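February, late, should be asleep

Toy shelf day. Finally. Started after lunch thinking an hour, ha. Two bins, one basket and the whole bottom drawer dumped on the rug and then I had to live with it til dinner. Play food was the worst. Half a felt sandwich in the sock drawer, dont ask me.

Wulan Nasution came by for the outgrown stuff, stayed for coffee, sorted the puzzles faster than me. She wants the blocks for her sister's kids. Fine. She tried for the ketchup too. No!! Ketchup stays.
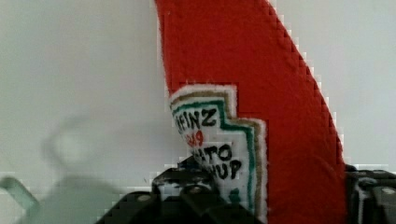
Heinz on the label and everything, fuzzy as a peach. 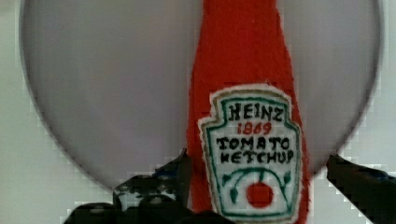
Told her she can find one like it at Gidari, they had a basket of felt food last time, 20 dollars or so for a set. She said for that money she'll sew one. She would too. Maybe I should ask her to make a mustard to go with it.

Anyway. Where things went so I dont forget again:
Puzzles, top shelf, the 500 piece one is missing its box lid so its in a zip bag
Play food, wire basket
Cars, drawer
Dress up stuff, still in a heap, tommorow

5 bags out by the front door. Need to get them in the car before anybody looks inside and wants it all back. Also call Senberg about the shelf bracket, it's pulling out of the wall on the left side and I don't want weight on it. Knees hurt. Forgot to move the laundry over. Going down to do that now and then bed.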